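4.2 Does the play kitchen teach tidying? 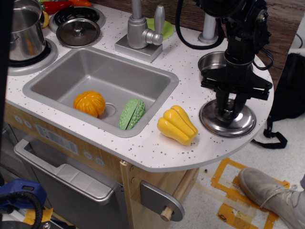
Figure 3. Play kitchen with toy produce in the sink and on the counter.

What does a child learn from putting toy food away? On the evidence collected so far, mostly where one particular set of toy food goes in one particular kitchen, and even that fades once the set is changed.

The claim we examine in this section is stronger than that. The Gindholm handbook, which many preschools in our sample had on the shelf, holds that sorting play food builds a general habit of order that children then carry to coats, books and their own lunch plates. The handbook gives no source for this. The Skitside program repeats it and adds a schedule of daily tidying, again without data. We were able to trace the idea to a single classroom report, Mazandarani's, and that report is more careful than those who cite it. It says that children in one room became quicker at clearing the play corner over a term. It doesn't say that they became tidier people.

Our own records come from the Hollummont play corners and cover 300 tidying episodes. An episode began when an adult asked for the corner to be cleared and ended when the adult accepted the result. We coded each one for where items were left, whether any were moved again, and who moved them.

Two problems with the measure should be stated at once. The first is that "away" is not a fixed place. Figure 3 shows the difficulty well enough: an orange toy fruit and a green toy bitter melon are in the sink, a yellow bell pepper lies on the counter beside it, and a chili pepper, a carrot and a lemon are along the back behind the burner. A strict coder would mark all six as out of place. A coder who thinks vegetables belong in a sink before cooking would pass at least the melon. Our two coders disagreed on items in the sink more than on items anywhere else, and we don't think further training would have fixed it. They held different views of what a sink is for. So, we suspect, do the children.

The second problem is that the adult decides when the job is done. In 125 of the 300 episodes an adult moved at least one item before accepting the result. Earlier studies count such episodes as successes. We see no good reason to do so, and when they are left out, the gain over the term that Mazandarani describes becomes too small for us to separate from chance.

It may be objected that real kitchens are no better defined, and that learning to live with a loose rule is part of the lesson. Perhaps. But then the handbook should say so, and it should stop scoring children against a picture card that shows every item in a basket. A pot left on a burner with something in it is a fault on the card and a perfectly good state of affairs in most homes at six in the evening.

We also tried the obvious test of transfer. After the term, children were asked to clear a table of drawing things they hadn't used before. Those who had followed the daily schedule did no better than those who hadn't. The groups were small and the task was short, and a longer task might give another answer. We would want to see it run before anyone buys more toy vegetables on the strength of the claim.

What does hold up is narrower. Children put an item back more reliably when it had a spot of its own that was easy to see, and this was true with or without the schedule. The effect was plain for pots and lids, weaker for produce, and absent for cutlery. Section 4.3 takes up the cutlery.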